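# Looking after a piano you can't yet play

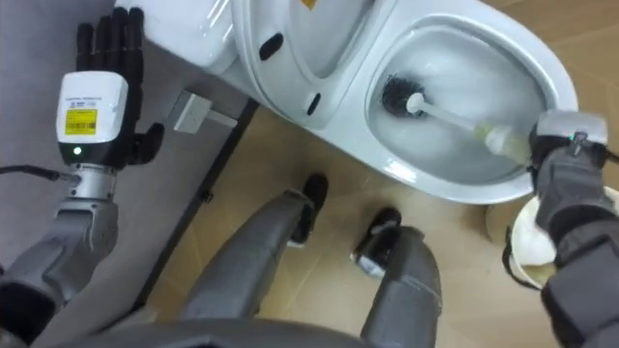 Corkstead, November

The keys get grubby long before the scales get good. Wipe them with a soft cloth, barely damp, working from the back of each key towards you. Going sideways sends dirty water down the gaps, where it will stay until your grandchildren sell the thing.

Sticky key? Try a strip of thin card down each side before you ring anyone. In ours it was a raisin. Rosimeire Figueiredo, who tunes most of the uprights in Corkstead, charges 15 pounds for fishing out small objects and keeps a straight face throughout.

- Keep it off the radiator wall. Ours spent 8 winters there and went flat in sympathy.
- No vases on the lid. No mugs either, whatever your brother-in-law says about coasters.
- Spray polish goes on the cloth and never near the strings.
- Pedal squeak: a dab of pencil lead on the pivot. Oil works beautifully for a week, then collects fluff.
- Close the lid at night if you have a cat with ambitions.

Digital owners can skip the tuner but should still unplug before cleaning. I once dusted my Clolden while it was switched on and recorded 271 notes over my only finished piece. The dusting had the better left hand.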